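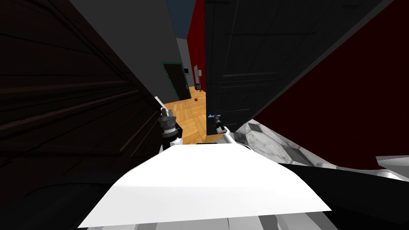 What Is a Press Release?

Suppose your town is getting a new library. The people building it want everyone to know. They could knock on every door, but that would take a very long time. So they write down the news on a page and send it to newspapers, radio stations and websites. That page is called a press release.

"The press" is an old name for newspapers. It comes from the printing press, the machine that pushes ink onto paper. "Release" means to let something go. A press release is news that somebody is letting go out into the world.

People who write press releases often work in public relations, or PR for short. Rianne Vanhove writes them for a toy company called Clollwood. When the company makes a new board game, she finds out what the game is called, who can play it and when it will be in stores. Then she puts the most important part in the first sentence. Reporters are busy, and some of them only read that far.

A press release usually has a headline, a date, and a quote from somebody who knows about the news. At the bottom is the name of a person to call. One of Rianne's began like this:

November 7, 2022. Clollwood will give 1,000 board games to schools in Trorkodby.
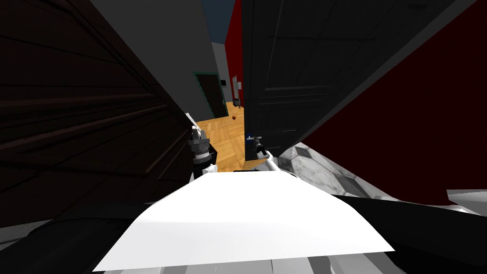 Does a newspaper have to print a press release?

The newspaper decides for itself. An editor reads it and asks if the readers would care. Many press releases are never used at all. If the editor likes one, a reporter may call and ask more questions before writing a story.

The reporter also checks the facts. Tuấn Tiêu works for a small newspaper. When he read about the board games, he called 2 of the schools to ask if they knew about the gift. They did, so he wrote his story in his own words.

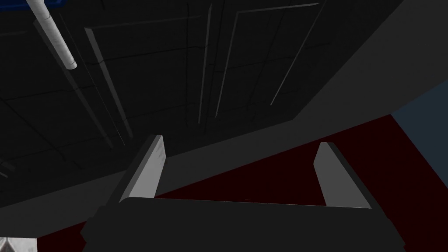 Checking matters because a press release tells only one side. A company will say its game is fun. It probably won't say that the box is hard to open. A reporter can ask children who have played it and put their answers in the story too.

A press release is also different from an ad. A company pays to have an ad printed, and it chooses the words. It doesn't pay the newspaper for a news story, and the reporter chooses the words.

You can write a press release about a bake sale or a school play. Say what is happening, who is doing it, where it is and what time it starts. Ask a grown-up to help you send it to your local paper.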